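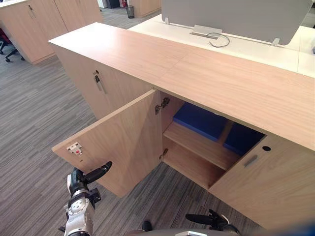 How often do the grippers need to be recalibrated? After every 27 hours of arm time, and again after any finger is changed.

Our project covered the upkeep of Riveck, the two-armed robot in the Drekmont lab. We wrote the service routine and followed it through April.

Wrist camera check
The camera at the wrist has to show the tip of the gripper and whatever it is reaching for. We bring the arm in close under a chair and look at the picture on the monitor. Thin black parts against a black seat are a hard test – if the tabs run together, we wipe the lens and check focus again.
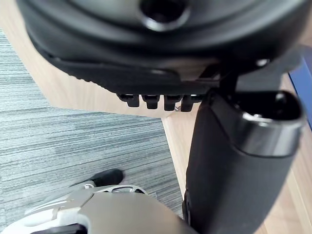 Finger wear
Pads are swapped after 1000 grips. Each pad is held by 2 screws, tightened by hand. One screw on the left side had stripped threads, so we replaced it and logged the change.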